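Home | Threads | Topics | Search | Sign in

Last updated: Wednesday, 16:20

Sachiko Ebihara

1/ Notes on condensation in single-room flats, after a winter of logging mine. Ground floor, north-facing, Semero Court. Skip this if you have a working extractor.

2/ Relative humidity on its own tells you very little. Dew point is what matters. Air at 20°C and 60% RH has a dew point of 12°C. Any surface colder than that gets wet, and the glass goes first.

3/ My logger is a Shimada, sampling every 5 minutes. I kept 2396 readings and threw out the ones from the day it fell behind the radiator.

4/ Drying clothes indoors was the largest single source. A spun load still holds a couple of litres of water, and all of it ends up in the room air. Cooking with lids off came second. Breathing overnight is slow but it adds up by morning.

5/ Opening the window on the latch all day did less than I expected. It cooled the wall round the reveal and the dew point barely moved. Ten minutes wide open, twice a day, worked better and the heating recovered faster.

6/ Curtains. A drawn curtain keeps room heat off the glass, so the pane runs colder, but damp air still gets round the edges. Thin fabric does this too, to a lesser degree. Leave a gap at the sill and one at the top.

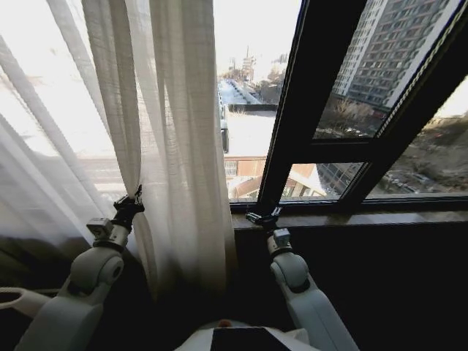 7/ Dehumidifiers next. The Samus is a compressor type, rated at 300 watts. The Dastisgate is desiccant and draws 400 on low. Compressor units lose output in a cold room — below 15°C mine collected hardly anything overnight.

8/ Desiccant wins in an unheated bedroom. The extra power comes back as heat in the room, so count that before comparing bills.

9/ Wiped-up water should go down the sink. A wet cloth on the radiator puts it all back in the air.

10/ Will repeat the logging in May with the heating off. Spreadsheet on request.

Recent threads
Bleeding a radiator without a key
Trickle vents: open or shut?
Reading a gas meter in imperial units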